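Trapos, trapos y más trapos (y una bolsa que me sobra)

Escribo esto un domingo a las ocho de la mañana, con el café al lado y la lavadora dando botes en el cuarto de atrás, así que perdonadme si me voy por las ramas. En el boletín pasado conté de refilón que había decidido poner orden en el cajón de los paños de limpieza y me habéis escrito un montón. ¡Un montón! Más que cuando hablé de la mudanza, más que con la receta del pan de calabaza. Se ve que todos tenemos un cajón que no cierra, o que cierra pero hay que darle con la rodilla.

El mío está debajo del fregadero de la cocina, a la izquierda, y dentro vivían bayetas amarillas de hace tres pisos, media sábana de franela que corté para limpiar cristales, dos calcetines desparejados (para el polvo de las persianas, van de maravilla) y una cantidad de toallitas de microfibra que me daba vergüenza. Las compré casi todas en Dalgleish, la droguería de la esquina, que cada primavera las pone en un cesto junto a la caja, y yo paso, las toco, pienso que son suavísimas y me llevo un par. Así un año y otro.

Lo primero que hice fue vaciarlo entero encima de la cama. Error. Acabé a las once de la noche con la colcha llena de pelusa y sin sitio para dormir. La segunda vez lo hice en la mesa y de día, con la radio puesta, y la cosa fue mucho mejor. Monté tres pilas: lo que sirve, lo que sirve para guarrerías (la bici, la barbacoa, las botas) y lo que se va. La última pila me costó, no os voy a mentir, porque tengo una relación sentimental con una bayeta que compré cuando me fui a vivir sola y que ya es más agujero que bayeta. Se fue. Le di las gracias en voz alta, como en ese método japonés, y me sentí bastante tonta.

Cómo lavo yo la microfibra

Esto me lo preguntabais casi todos, y mi respuesta es corta: aparte, con agua templada, con poco detergente y sin suavizante. El suavizante deja una película y luego el paño resbala por el cristal en vez de secarlo, que es desesperante. Tampoco la mezclo con toallas de rizo, porque sale con más pelusa de la que entró, y después te pasas la tarde quitando bolitas con los dedos. Yo las meto por la noche, las tiendo en el tendedero pequeño del balcón y por la mañana están listas para doblar.

Sorcha Guthrie, que lee este boletín desde que éramos ocho, me escribió que ella las hierve en una olla vieja. Yo no me atrevo, la verdad, me da miedo dejarlas tiesas como cartón. Si alguien lo ha probado con buen resultado, que me lo cuente, porque tengo curiosidad y una olla que ya no uso.

La ropa pequeña y la que se engancha van en bolsa de malla. Tengo dos, una grande y otra más chica, y son de esas cosas que compras sin ganas y luego no sabes cómo vivías sin ellas. El único lío es guardarlas cuando están vacías, porque la malla no tiene cuerpo, se escurre, se hace un gurruño y se cuela por detrás del cajón. La primera semana estuve buscando la chica hasta que la encontré pegada a la pared, llena de polvo, con una pinza dentro.

Doblar, o por lo menos intentarlo

Vamos con el doblado, que es la parte que más me gusta y la que peor se me da. He probado el rollito (bonito, pero se abre solo), el cuadradito de toda la vida y el rectángulo que se sostiene de pie. Me quedo con el último. Hay que estirar bien el paño, pasarle la mano por encima desde el centro hacia las orillas, llevar un lado largo hasta el otro y después doblar en tercios. Si las esquinas no casan, no pasa nada, se va a la barbacoa igual. Mi madre las planchaba. Yo a mi madre la quiero mucho, pero no voy a planchar una bayeta.

Un truco que sí os recomiendo: doblad sobre una tela lisa de un color fuerte. Antes lo hacía sobre la encimera clara y no distinguía dónde acababa el paño gris, y con un fondo que contraste se ve enseguida si el dobladillo te ha quedado torcido. Vale un mantel viejo, un retal o una sábana bajera bien tensa. Y alisad antes de empezar, que la microfibra agarra cada arruguita y después el montón queda con joroba.

Con la malla, paciencia. No hay forma de que haga una esquina como es debido. Yo la pongo plana, le saco el aire (es un decir, porque está llena de agujeritos), la doblo por la mitad y luego otra vez por la mitad, sin apretar, y la meto de canto entre dos montones de paños para que no se escape. Si al día siguiente se ha abierto, se vuelve a doblar y ya está. No merece más disgusto que ese.

Os dejo la toallita gris bien estirada y, después, la malla, también gris y mucho más rebelde:

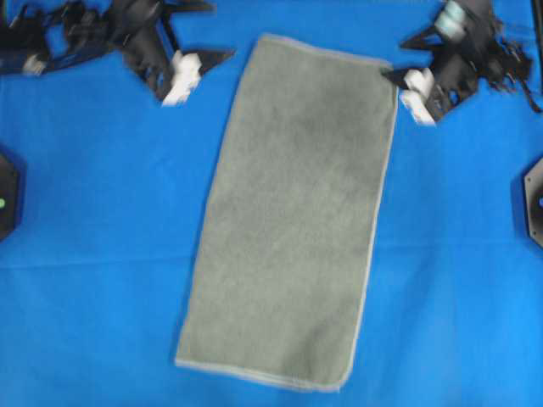
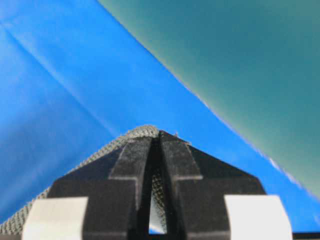 Dónde va cada cosa ahora

Al final he repartido todo en dos sitios. Los paños buenos se han mudado al armario del pasillo, en una caja baja que compré en Skendov por ocho euros, y están de pie, en fila, como fichas de biblioteca. Los de guarrerías se han quedado bajo el fregadero en un cubo viejo, revueltos, y ahí no pienso doblar nada. Medí el hueco del armario antes de ir a por la caja, cosa rara en mí, y tenía 265 milímetros de fondo, con lo que las cajas monísimas de tapa que había visto en Nivora no entraban ni empujando. Menos mal, porque costaban una barbaridad y yo ya las llevaba en la mano.

La fila está ordenada por uso. Primero los de cristales, después los de polvo y al fondo los de cocina. Pensé en coserles un hilito de color para distinguirlos, compré el hilo en marzo y allí sigue, en su bobina, sin estrenar. Quizá el mes que viene. También quité el palo de escoba roto que llevaba siglos apoyado dentro del armario y que sujetaba, no sé cómo, la aspiradora. Ahora la aspiradora se cae cada vez que abro, así que en eso no os puedo dar lecciones.

Lo que se va y adónde

De la tercera pila, lo que estaba limpio y entero (toallas de manos, sobre todo, y un par de sábanas) lo llevé a Remix, el local de arreglos y segunda vida que han abierto junto al mercado. Cogen textiles de casa si van lavados y en una bolsa cerrada, y los cortan para hacer rellenos y manoplas. Estuve charlando un rato con la chica del mostrador y salí con un cojín que no necesitaba. Preguntad antes de ir con el coche lleno, eso sí, que el espacio es pequeño y yo casi bloqueo la puerta.

Me ha sobrado además una bolsa de malla sin estrenar, de cremallera, que me regalaron con unas camisetas. Si la quieres, contesta a este correo y te la mando por carta, que pesa 80 gramos y cabe en cualquier sobre. La primera persona que escriba se la lleva.

Para el próximo envío quiero meterme con el cajón de los táperes y sus tapas, que me da bastante más miedo. Mandadme vuestras fotos, vuestros trucos y, por favor, alguna tapa redonda mediana, que no encuentro la mía desde Navidad.

Un abrazo, y voy corriendo a tender, que la lavadora acaba de pitar.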